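The Plate Stays Put: A Morning Talking Table Setting in Astdale 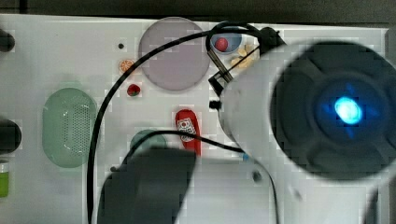
The first thing she wanted to discuss was plates. I had driven out to Astdale with a list of questions about small-space living, most of them to do with storage, and I got through maybe two of them before she waved the list away and started in on dinner.

"People think a table starts with a tablecloth, or with flowers," she said. "For me it starts with the biggest flat thing you're going to put on it. Get that down first, move it until you like it, and then everything else knows where to go."

She runs a little home-help service called Teveo. It began as a way of getting friends out of trouble before family visits and has grown into a full-time job of setting up kitchens, cupboards and tables for people who have just moved, or who have just given up on the way things were. She asked me to leave her name out of this piece because she likes walking into a house without anyone having read up on her first. Fair enough! I'll just say that she talks fast, laughs a lot and can't sit across from a saucer without nudging it.

I asked how anybody ends up caring this much about dishes.

"I waited tables all through school," she told me. "We had a manager who made us set the same table over and over until it looked right to him, and he would never say what was wrong. I hated it. Then one night I saw it myself. The bowls were too close to the plates, so the whole thing looked like a pile even though nothing was touching. I moved them out by the width of my thumb and he walked past and nodded. I've been chasing that nod ever since."

Color is the other thing she could talk about until lunch, and very nearly did. She is devoted to white tables. She has owned darker ones and liked them well enough, but on white, she says, you can see what a color is really doing.

"Take a pale lavender plate. On a brown table it goes gray and kind of sad. Put it on white and suddenly it's lavender again, and you want to put something blue next to it, a light blue bowl, just a small one. They're cousins, those two colors. They don't fight. Then you can be brave with one more thing, a teal or a proper green, and if you've got something red it will do the job of a whole bunch of flowers."

Red has to be handled with some care, in her view. One piece is cheerful. Two pieces and your eye starts bouncing back and forth between them all through the soup. I asked what happens with three red things and she put her head in her hands.

She is also a big believer in matte plates, which surprised me. I had always assumed shiny meant special.

"Shiny is lovely in a cupboard with a light in it," she said. "On a table you've got a lamp overhead and windows and everybody's phone, and a shiny plate picks up all of it. A matte one just sits there being its own color. I like a rim that's a tiny bit darker too. It draws a line around your food for you. You could put plain rice on a plate like that and feel like you'd made an effort."

From there we wandered over to the pieces that never seem to have a proper home: small trays, odd bowls, the dish that came with something and outlived it. She collects these happily. Her favorite kind of all is a tray with holes in it, and she went on about perforated trays with such joy that I have since gone out and bought one.

"You rinse your grapes and they go straight on it over a plate. You put your radishes on it. You can stand little jars on it and the crumbs fall through. And an oval one is so much better than a round one, because you've already got round plates and round bowls and round cups, and your poor table is all circles. One oval and the whole thing relaxes."

I wrote "all circles" in my notebook and underlined it. When I got home I looked at my own kitchen table and counted nothing on it that wasn't round, apart from the mail.

The rule she repeats most often to clients is the one about space. Leave some of the table showing. She feels so strongly about it that she makes people practice with the serving dishes still in the cupboard.

"Everybody fills the middle," she said. "Then the food comes and there's nowhere to land it, and somebody is standing there with a hot dish saying move that, move that. So I tell them, set it, look at it, and take one thing away. They always take away the wrong thing first! They take the pretty thing, because they feel silly about it. Leave the pretty thing. Take away the salt that doesn't work."

One couple who hired her last October had been eating on the couch for months. They had a perfectly good table, from a store called Colov, and it had turned into the place where packages went. She spent an entire afternoon with them and says they bought nothing.

"We went through the cupboards and pulled out one large plate each and one small bowl each, and we put the rest up high. That was it. I asked them to set the table before they started cooking, even if it was only eggs. They sent me a message a week later saying they'd had dinner at the table 3 nights running and they were a little bit shocked at themselves."

I wondered if there was something sad about putting the good dishes up high, and she shook her head before I had finished asking.

"Up high is where you find them again. You get them down in the winter and it's like someone gave you a present. If they're all out all the time you stop seeing them."

Her own cupboards, for the record, are not sparse. She opened one for me and there were stacks at the back that she admitted she hadn't touched in years, including a set from her grandmother with a crack running through the gravy boat. She won't part with it. She uses the gravy boat for pencils.

She is good on money, too. Clients ask her for shopping lists and she mostly refuses to write them. The most she has ever known a household to spend on a single delivery of tableware was $3,809, and she spent the next day helping them pack most of it up to go back.

"It was all beautiful! I want to be clear, I would have kept every bit of it. But it was a service for a house with a dining room and a long sideboard, and these people had a table that sat 4 if one of you didn't mind the wall. We kept the bowls. The bowls were perfect."

For anyone starting from scratch she suggests buying one plate. Just one, in a color you keep coming back to, and eating off it for a while. If you still reach for it after a month, go and get the others. She did this with her own everyday plates, which are from a line called Ambrose, and says she very nearly chose a speckled one instead and would have been tired of it by spring.

We talked for a bit about children, who in her experience are far better at setting tables than adults are. They have opinions and they aren't embarrassed by them. One client's daughter insists that every bowl should be next to a plate of a different color "so it has somebody to talk to," and she now passes that along as professional advice. She also likes to give kids the job of placing the small things, the cups and the little dishes, once the large plates are down.

"They'll put a cup right out on the corner, miles away from anybody, and you think, well, that can't stay there. And then you look again and it's kind of wonderful. I leave it if I can. I might bring it in an inch so it doesn't go on the floor."

The oldest person she has helped was 86 and had recently moved into an apartment with a kitchen half the size of her last one. She had kept a single shelf of dishes and wanted to know how to have friends over with them. None of it matched. They spent the morning laying it out in different ways, drinking coffee from the cups they weren't using at that moment, and ended up with the darker pieces at the ends and the pale ones through the middle.

"She was so much better at it than me," she said. "She'd slide one dish over and it would all click. I came home and rearranged my whole kitchen."

By this time my own coffee had gone cold and my list of storage questions was somewhere under a stack of side plates. I did manage to ask the one I had most wanted answered, which was where to keep the odd lids. In a drawer, standing up, in a letter rack. She bought hers used and painted it green.

I asked what she'd be having for dinner that night and on what.

"Noodles," she said. "Blue bowl, the small one. And then I'll go back for more, so really I should use the big one, but I like the small one."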